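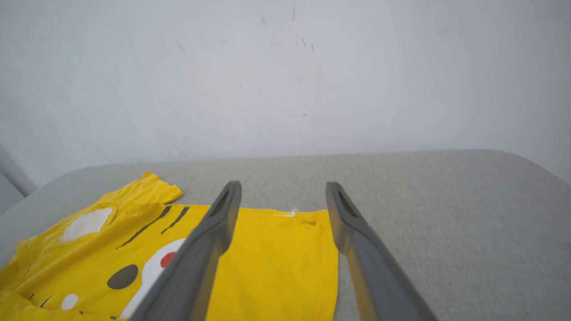
Mar 2, 2022

Laundry folding day, the gallery! I promised a few of you more pictures of the new spot, so here we go. I gave up on folding on the bed back in December (the cats won) and moved the whole business over to the big upholstered seat by the wall. It's wide, it's padded, and it's a nice height for my back.

First up is the seat, nearly bare. I love this fabric so much. It has those tiny lighter and darker flecks all through the weave, so it never looks like one flat color, and I'm hoping that hides the lint.

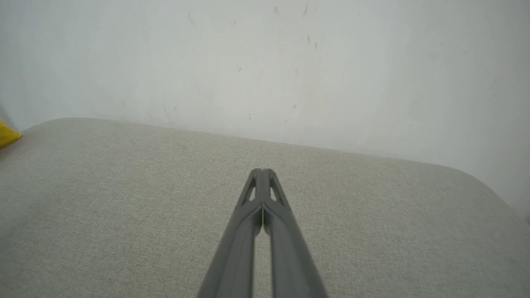
Teemu Lehtinen wrote to ask if the rounded corners make folding harder. Not really! I keep the shirts toward the middle and use the corner for whatever still needs doing. Jeans are another story, they slide right off.

Next, the yellow pile. I have 17 shirts in the drawer and this color is the one I always reach for.

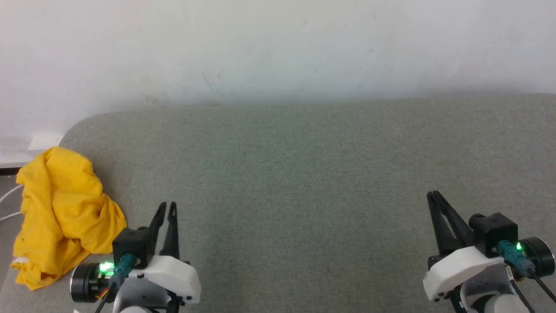 *Bright yellow, all bunched up at the left side.*

My way of folding goes like this: lay it face down, smooth it from the collar out, sleeves in, sides in, then up from the bottom in thirds. Adelino Valente swears by rolling instead, and he did get 7 shirts into one little Nastholm bag for his trip, so maybe I should listen to him. 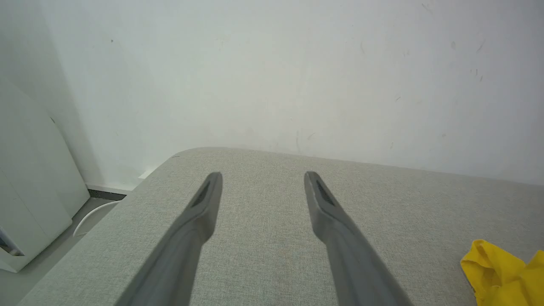 I still have to find a basket that fits next to the seat. The Keskinen one I liked was too tall, and the Ivden one only comes in orange, which, with all this yellow, no thank you. If you've got a favorite, tell me in the comments. Towels next time!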